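From: Perihan Kılıçarslan
To: early-readers list
Date: 2018-11-09
Subject: Re: Re: Second books in picture book series, and what to shelve them under

I'm answering Dana's message from earlier in the week. I've kept the parts I'm replying to and trimmed the rest.

> We have the first Kozan book in the general picture book bins under
> the author's name. The second one just came in and it's a different
> shape, with short chapters and a table of contents. The vendor record
> calls it an early reader. Do people split a series like this, or do you
> keep it together and ignore the record? I have parents asking for "the
> other Kozan book" and the desk sends them to the wrong end of the room.
>
> Also, has anyone read the third one yet? I can only find a listing.
> I'm trying to decide if I should order it on approval or just order it.
>
> Last thing. Our story time group is ages three to five and I'd like to
> use the second book but it seems long. Has anyone read it aloud in one
> go?

On the first question, we keep them together. We tried splitting them for most of a year and went back. Our reasoning was the same as what the vendor record says: picture book goes with picture books, chapters go with readers. It made sense on paper. What happened at the desk was that a family would finish the first book, come in for the second, look in the bin where they found the first, and leave without it. The second book went out less than half as often as the first, and I don't think that had anything to do with the book.

When we moved it back, I put a green dot on the spine for early reader and left the author label as it was. Parents who are hunting for reader material have learned to look for the dot. The catalog record still says early reader in the subject field, so a search will bring it up either way. I only changed the shelf location.

The one case where I would split is when the later books are truly for a different age. The Skasier books are like that. The first two are for laps and the fourth has 300 pages and a shipwreck in it. Nobody is served by having that next to board books. The Kozan books aren't like that. The second one is longer than the first, but it's the same child reading it, a few months older.

For anyone who hasn't seen these, Kozan is a goat who runs a ferry. In the first book he won't let the heron on board because the heron never pays, and by the end the heron is sort of working there. The second book has three short stories about the two of them. In one they wait for a passenger who doesn't come. In the next they paint the boat and disagree about the color. The last is about fog. The pictures are pencil and a thin wash, mostly gray and yellow, with a lot of white page. If your group liked the first one they will like this.

I think the second is the better book. The first spends a long time setting up the rule about paying and the joke at the end depends on a word that younger children don't know (fare, which they all hear as fair). I stop and explain it, and then the joke isn't a joke anymore. The second book doesn't have anything like that. The waiting story is six spreads of very little happening and the children are completely quiet for it. My only complaint is the type. It's a small serif set in gray over the wash in the fog story, and a child who is reading alone will give up on those pages. I had a first grader tell me the book was broken.

On the third book, I have read it, in a loose set of pages that the Gostesau rep left with us in June. So keep in mind that it may have changed. It goes back to being a single story. A second ferry starts up on the other side of the river and the heron takes a job on it. I thought it was good but sadder than the other two, and I would want to know a group before I read it to them. The two of them do make up, but it comes on the last page and it's done in the picture, with no words. About half the adults I showed it to missed it. Children seem to get it right away.

I would just order it. If you have readers for the first two, it will go out, and on approval means you have it for a month and then have to decide during the holidays.

For the read-aloud question, I have never done the second book in one sitting with the three-to-fives and I wouldn't try. It runs me 22 minutes if I read all of it, and that's with no questions. What works is one story, then something with standing up in it, then a second story if they ask. I use the waiting story first. I save fog for the older group because it's the one where the heron calls out and Kozan can't find him, and there is always one child who worries.

A few practical things, for people planning a session around it:

The book is tall and narrow. If you hold it open from the bottom your hand covers the water line, and that's where the fish are. There is a fish on every spread and once the children have found that out, they will not listen to anything until it has been pointed to. I hold it from the side now.

Do the voices or don't, but be consistent. I gave the heron a low voice the first time and forgot on the second visit, and I was corrected by several people under five.

For the activity, we make ferry tickets. Each child gets a strip of card and two stickers, and they "pay" to cross a blue sheet on the floor. I cut the strips ahead of time. Comirside has a printable sheet of tickets that goes with the first book and it's fine, but the lines are too fine for small scissors and it uses a lot of ink. Plain card is better. Let them keep the ticket after they cross. I used to collect them and it caused tears. 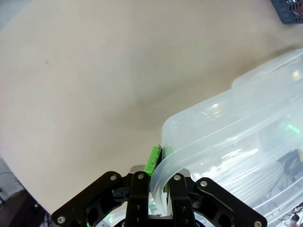
If you have a mixed group, the older ones can run the ferry and take turns being Kozan. They are very strict about it. I put one adult at the end of the sheet to keep the little ones from going around again without a ticket, though if they do, it isn't a problem and it is more or less the plot of the first book.

For a second title in the same session I've used any short book with a boat or a bridge. I'd avoid another goat. We did two goat books in one morning and the children spent the second one asking where the heron was.

One more note on ordering. There are two bindings of the second book and the listings don't make it clear which you're getting. The trade hardcover has sewn pages and a jacket. The other has a printed cover with no jacket and is glued, and our copy of that one lost its middle section after 31 checkouts. The jacketless one costs less and I understand why people buy it, but if you expect it to be used, get the sewn one. The ISBN on the back is different, so check it against the invoice when the box comes. We were sent the wrong one and the exchange was easy once I called.

I also have a question of my own. We are putting together a list of paired-friend books for families to take home, one sheet, front and back. By that I mean two main characters of different kinds, who are in every story, where the friendship is what the book is about. I have plenty with a bear in them. I'm short on ones where both characters are grown up, or act like it, the way Kozan and the heron have jobs. I'm also short on ones where the two are both girls. If you have favorites, send me the title and the age you use it with. I don't need reviews. I'll post the finished sheet to the list so anyone can copy it and change the heading.

I'd rather have books that are still in print. I know there are good ones from thirty years ago and we own some of them, but when a parent wants to buy a copy for a birthday and can't, they come back to me and I have nothing to offer. If a book is out of print but you think it's too good to leave off, say so and I'll put it on the back.

Dana, if it would help, I can send you the wording we use on the small sign by the bins. It says that series are kept together and tells people what the dot means. It took a few tries to get it short enough that anyone reads it.

Perihan Kılıçarslan
Children's room

Recent threads on this list
- Second books in picture book series, and what to shelve them under
- Wordless books for mixed-language groups
- Replacing jackets: tape, glue or give up
- Counting books that go past ten
- Skasier box set, missing volume
- Read-alouds for a room with bad acoustics
- Spine labels on very thin books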